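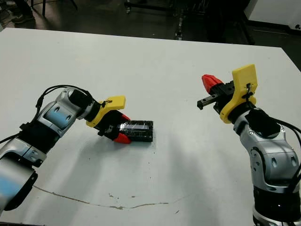
Compte rendu de visite : atelier Polden, janvier

La délégation a été reçue par Mme Katherine Condori, responsable des essais, et M. Settimio Martinelli, chargé de l'offre commerciale. La visite portait sur le kit bimanuel Prerkari, proposé à la location aux établissements de formation.

Le poste présenté réunit deux bras montés face à une table blanche. Les pinces, à doigts rouges, sont fixées au poignet par une platine jaune. L'exercice retenu concerne la prise d'un bloc rectangulaire gainé de ruban noir brillant et son passage d'une pince à l'autre.

Le fournisseur annonce 400 heures de fonctionnement entre deux entretiens et un forfait mensuel de 2000 euros, formation initiale comprise. Mme Marleny Inga a demandé que le remplacement des doigts figure au contrat ; M. Martinelli transmettra une proposition écrite.

La délégation émet un avis favorable à un essai de 32 jours sur le site de Clulbridge, sous réserve de la réception du devis.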